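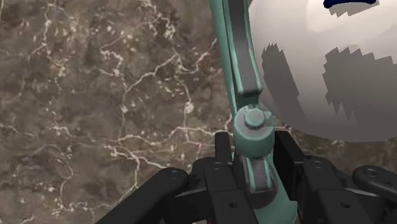 3월 28일 / 시뮬레이션, 손목 카메라 렌더링과 구체 위치 추정

조회 773 · 댓글 3

어제 올린 브랜치에서 이어감. 대상은 흰 구체, 배경은 대리석 텍스처. 목표는 손목 시점 영상만으로 구체 중심을 추정하고, 그 값을 접근 플래너에 넘기는 것.

1. 그림자
구체 표면에 떨어지는 그림자의 경계가 톱니 모양으로 깨진다. 외곽 검출기가 이 경계를 물체 윤곽으로 잡는다. 원 피팅에 들어가는 에지 점 중 상당수가 그림자 쪽에서 나오고, 반지름이 작게 수렴함. 섀도맵 해상도를 올리면 계단은 줄지만 렌더링 시간이 늘어서 배치 실행에는 못 쓴다. 광원의 직교 투영 범위가 작업 영역보다 훨씬 넓게 잡혀 있는 것을 확인. 범위를 작업대에 맞춰 줄이는 쪽이 먼저.

2. 배경 텍스처
대리석의 흰 줄무늬가 에지 맵에 그대로 남는다. 가는 가지가 많아서 허프 변환 투표가 분산됨. 단색 배경으로 바꾸면 추정은 안정되지만, 그러면 시험하는 의미가 없어서 텍스처는 유지. 대신 깊이 버퍼로 작업면을 먼저 제거하고 남은 영역에서만 에지를 뽑도록 순서를 변경했다. 그림자 문제는 이걸로 해결되지 않는다(그림자가 구체 위에 있으므로 깊이로 분리 불가).

3. 자기 가림
청록색 링크가 구체 왼쪽 가장자리를 가린다. 그리퍼는 화면 아래쪽을 넓게 차지함. 지금까지는 고정 마스크를 썼는데 관절각이 바뀌면 맞지 않는다. URDF 메시를 현재 관절값으로 투영해 마스크를 매번 새로 만드는 노드를 추가. 마스크 경계는 6픽셀 팽창. 팽창 없이 돌리면 링크 모서리의 밝은 베벨이 에지로 남는다.

가려진 호는 피팅에서 빼고, 보이는 호의 각도 범위가 부족하면 결과를 버리고 이전 추정값을 유지하도록 함. 구체가 화면 밖으로 나가는 자세에서는 아래쪽 호만 남는 경우가 많아 이 조건에 자주 걸린다. 임계값은 아직 임의로 정한 것. Sihan Jin이 공분산을 같이 내보내고 플래너가 판단하게 하자고 제안. 그쪽이 맞다고 본다. 인터페이스 변경이 필요해서 오늘은 손대지 않음.

4. 플래너 쪽
추정값이 튀면 접근 궤적이 매 주기 다시 계산되고, 손목 관절 속도 명령이 진동한다. 700스텝짜리 에피소드를 고정 시드로 반복해 비교했다. 동적 마스크와 작업면 제거를 켠 상태에서는 진동이 줄었고, 그림자가 구체를 크게 덮는 구간에서는 여전히 재계획이 연속으로 발생. 저역 필터를 넣어 보았으나 지연 때문에 접근 마지막 단계에서 오버슈트. 필터는 되돌림.

5. 기타
- 구체 상단의 남색 표시를 자세 추정 특징점으로 쓰는 안은 보류. 이 시점에서는 아래 테두리만 조금 보인다.
- Koledeck 로그 변환기가 카메라 외부 파라미터를 전치해서 저장하는 버그 있음. Valentin Bühler에게 전달, 수정 전까지는 읽을 때 다시 전치할 것.
- 충돌 메시와 시각 메시의 원점이 손가락 쪽에서 어긋나 있다. 마스크는 시각 메시 기준으로 생성해야 함. 처음에 충돌 메시로 만들었다가 한참 헤맴.

다음 작업
- 광원 투영 범위 축소 후 같은 시드로 재실행
- 공분산 출력 필드 초안, Gertraud Rainer와 메시지 형식 협의
- 그림자 끈 조건을 기준선으로 따로 저장

공유 6 · 댓글 3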